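Forum index > Manipulation > Software > Perception and Planning
Thread: Grasp planner keeps choosing things that are printed on the table

Page 1 of 1

torque_budget
Posted Tuesday, February 14, 2023
Long-time lurker, first-time complainer. We run the Vemel grasp planner behind a Gimen segmentation model, trained on hand-held gripper demos. On our plain grey bench it behaves itself. On a patterned tabletop it has developed artistic interests. Last night I replayed 403 recorded approaches and in 68 of them the top-ranked grasp was on something with no thickness whatsoever. It is particularly fond of the violin.

I've tried raising the confidence threshold, which made it less willing to pick up the plush toys and no less willing to pick up the violin. Ideas welcome. Sarcasm also welcome, I've had plenty from my colleagues already.

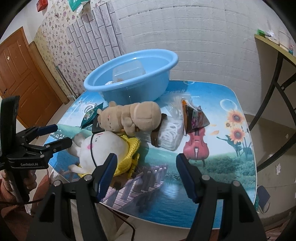
Does the planner get any depth at all, or is it ranking off colour alone?
It gets a depth map from a stereo network, but the ranking head only sees it as a fourth channel and is free to ignore it.

snaking
Well, there's your problem. A fourth channel is a suggestion. Fit the table plane first, throw out any candidate whose mask sits within a few millimetres of it, then rank what's left. It's a dozen lines and you can go home.

Saskia Ngata
Disagree with snaking, politely. A hard plane cut works beautifully until you need to pick up a flat packet. Some of those sachets barely clear the surface, and the glossy ones come back from stereo with holes in them anyway. You'll have cured the violin and lost the snacks. My team did exactly this in September and spent the following month putting the snacks back.

snaking
Then make the threshold smaller.

Saskia Ngata
Smaller than the depth noise? On a shiny tabletop? Be my guest.

torque_budget
Could you both keep going, this is more useful than our stand-up.

For what it's worth, I dumped the depth for the worst cases. The printed stuff is mostly flat, as you'd hope, but where there's a strong dark outline the stereo network politely invents a ridge. So the violin gets edges. The sunflowers get edges too, though the planner seems less moved by them.

Anneli Miettinen
That ridge is your network guessing shape from shading. It has seen a lot of pictures of violins and very few of violins printed on tables. Two things helped us:

1. Use motion. The camera travels with the gripper, so you've got parallax for free on every approach. Track points on each candidate mask and fit a homography against the table plane. Print follows the plane. A plush toy doesn't, not for long.

2. Score, don't cut. Feed the residual into the ranking as its own term, outside the network, with a weight you can read in the config file.

Thin packets still score low but they stay on the list, which I think takes care of Saskia's objection.

snaking
Now you need decent poses for the whole approach, on a budget wrist camera, with a jaw on either side of the view. Good luck. Did you mask the jaws?

Anneli Miettinen
Yes. Static mask for the bodies, plus one driven by the jaw opening. If you forget it, half your tracked features end up on the fingers and the pose solver concludes that the world is moving and you are not. I have seen the plots. They're very calm.

grerau_user_2
Grerau has a planar-residual node in its tools branch, by the way. Undocumented, naturally. The parameter called "strictness" goes the opposite way to what you'd guess. I filed a bug and was told it was a matter of perspective.

snaking
You could also use a plain tablecloth.

torque_budget
Suggested and rejected. The whole idea is that it ends up in people's homes, and people's homes have opinions about tablecloths.

Update: I put Anneli's residual term in with a weight of 2 and reran the same log. The violin has dropped out of first place nearly everywhere. What's left is clear packaging, where the tracker locks onto the print showing through the plastic and declares the whole package to be table.

Saskia Ngata
Welcome to transparent objects. There's a Stöckli thread on that one further down the board. Bring a sandwich.

snaking
I still say plane fit.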